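Annual fund at a small primary: phonathon or drop it?

Parents & Friends Board > Fundraising and Giving
August 2020

gilora_mum
Started this thread

Hello all, long-time reader, hardly ever post. I've ended up helping with the annual fund at our school (Pendach Primary, fee-paying but only just, if you know what I mean) and we're arguing about whether to carry on with the phone evenings. We've done them every February for as long as I can remember. Last time we rang 300 families and former families and 85 of them gave something, which I thought was lovely, but our new head thinks ringing people at teatime is rude and wants a letter and an online page instead.

I like the phone calls! You get a proper natter and people tell you what their kids are up to now. But I do see her point. What does everyone else do?
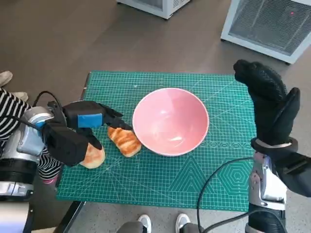
Replies (6)

bumex_dad
Drop it. Sorry. I was on the receiving end for years at my daughters' old school and I used to let it ring out. We changed to a letter signed by the head with the child's class teacher adding a line in pen, and the pen bit did more than anything else. Takes ages, mind.

tilly_w
Disagree with bumex_dad, at least for older alumni. My mum is 78, gives to her old school every single year, and she gives because a sixth former rings her up and they chat for half an hour about hockey. She'd bin a letter. I'd split your list and ring the ones who like being rung.

gilora_mum
Oh that's a thought, tilly. We do have notes from past calls, though they're in three different people's handwriting and one of them writes like a spider.

bumex_dad
Splitting the list is fine if you've got somebody to keep it up to date. We had a spreadsheet and it was a disgrace within a year. Two families got asked twice in the same week and one of them had already given. I had to write the apology.
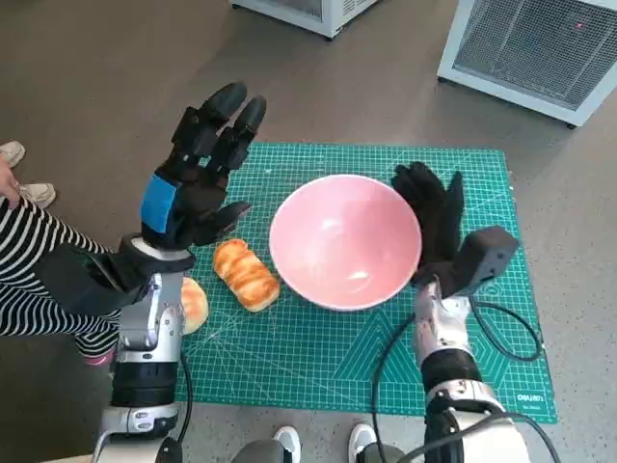
Akash Katiyar
Development Officer, Chaturvedi Schools Trust
Member

Hi gilora_mum, I do this for a living so take it with a pinch of salt, but 85 out of 300 is a good result and I'd be very slow to throw it away. I'd want to know how many of those had given before. If most of them are regulars, they may well carry on by letter. If a lot were new, the calls were doing the work and you'll miss them.

When we moved one of our schools over to letters we posted 578 and the first year was poor, I won't pretend otherwise. It picked up once we stopped asking for "support" and said what the money was for (a bursary place, in our case). Whichever way you go, please ring to say thank you. Your head can't mind that one.

tilly_w
Yes to the thank-you calls. We do them with a few of the older children and they're brilliant at it.

bumex_dad
I still say a handwritten card is better for that. But fine, I'm outvoted.

gilora_mum
Thanks everyone, really useful. I've been through the spider notes and I think around half were repeat givers, so Akash, make of that what you will! I'm going to suggest we ring the regulars who like a chat and write to the rest. Will report back once I've spoken to the head.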